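How to Get a Copy of a Crash Report in Lastlow

Reports are released by the records desk 21 days after the crash. You will need the report number, the date and street, and a photo ID.

1. Call the desk and give the number. If you lost it, the driver's last name will do.
2. Ask if the officer has signed off. Unsigned reports can't be copied.

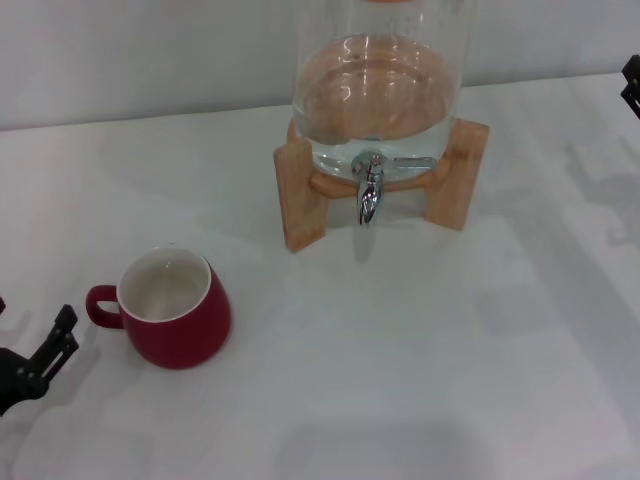 3. Fill out the request form at the window. Check the box for photos if your insurer wants them.
4. Pay the $2 copy fee in cash or by check.

If a name or plate is wrong, write to Mekdes Asfaw in records and attach a copy of your registration.

Updated January 19, 2018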